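Elsa Wikström
2020-11-08

Long thread for a Sunday, so put the kettle on. I want to talk about the grasp planner, and mostly about the part of it that isn't the planner at all — the bit of software that decides whether we should believe it.
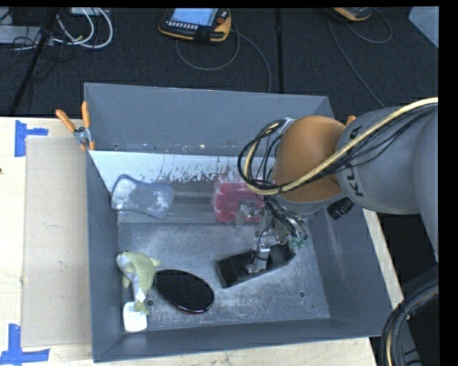 A finger down in the black box, with the pink package and the plush still to go.

1/ Some background for the new folks (hello, there are more of you than in July!). Our stack is called Skusuvine. It takes a depth image of the bin, proposes a pile of grasps, scores them, and hands the best one to the motion planner. Simple enough to say in one breath.

2/ For a long while we kept 400 grasp candidates per image, which felt wonderfully generous. Then Birger sat down and plotted where they all landed, bless him, and most of them were crowded onto the same edge of the same object. We had paid for 400 ideas and gotten maybe a handful.

3/ So now we spread them out first and score them second. We keep 60, forced apart in position and in wrist angle, and the planner has something to fall back on when its favorite can't be reached. I was sure we'd lose good grasps this way and I argued about it for a week. Sorry, Birger.

4/ Open boxes deserve a post of their own. To a scoring network trained mostly on solid lumps, a hollow black box is a very strange animal. Dark insides give you patchy depth, and our old hole filling happily turned the opening into a lid. The planner would then try to grab the lid. There is no lid!

5/ Gunvor's fix was to stop filling holes before scoring and carry a little "don't know" mask along instead. A grasp is allowed to put one finger into unknown space, as long as the other side of the wall is known and there's room to come down slowly. I love how small that change was. The diff fits on my screen without scrolling.

6/ Then the bin itself. The walls slope, and our collision model had them straight up and down for longer than I'd like to admit. Anything lying close to a wall got refused, every time, and we kept blaming the scoring. If you take one thing from my rambling, please go and measure your bin.

7/ Scratched metal is the other troublemaker. We see little phantom bumps in the depth where the floor is scuffed, and the segmenter wants so badly for them to be objects. We subtract a floor plane now and ignore anything thinner than a threshold I'm still fiddling with. Too high and flat packages vanish, too low and we pick up scratches.

8/ Logging! Every attempt saves its candidates, the mask, the chosen grasp and the full joint trajectory, so we can replay it at a desk with a sandwich. The archive is up to 653 attempts. Doğukan wrote the viewer, it's called Flirbridge, and it scrubs back and forth smoothly even on my tired old laptop.

9/ Still open: cables. The hoses and wires on the wrist move when the arm moves, and our self-collision model treats them as a fat cylinder. It's safe, but it rules out wrist angles we'd dearly like to have. If you've modeled a cable bundle without losing your mind, my replies are open — I'd be so grateful for a pointer.

10/ Next week I'm cleaning up the candidate spreading code so other people can read it. It's 20 lines that matter and a great deal of me talking to myself in comments. I'll post here when it's tidy.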